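How to stop a cotton tank top from getting longer after washing?

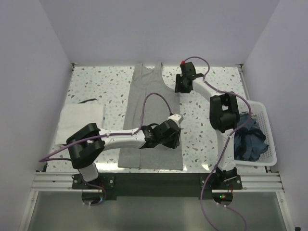
Gray tank top, laid flat
Asked by Roxana Grajales, May 22, 2023

I bought 3 tops from Delside in February. After every wash they become longer and the straps are loose. I hang them by the straps on the balcony. Is it my mistake?

Gilberto Pacheco
Yes, the water is heavy and pulls the fabric down. Dry them flat on a towel, and press the water out before, without twisting. For the straps I sew a small fold at the shoulder.

Pandey
Same problem with mine, I gave up.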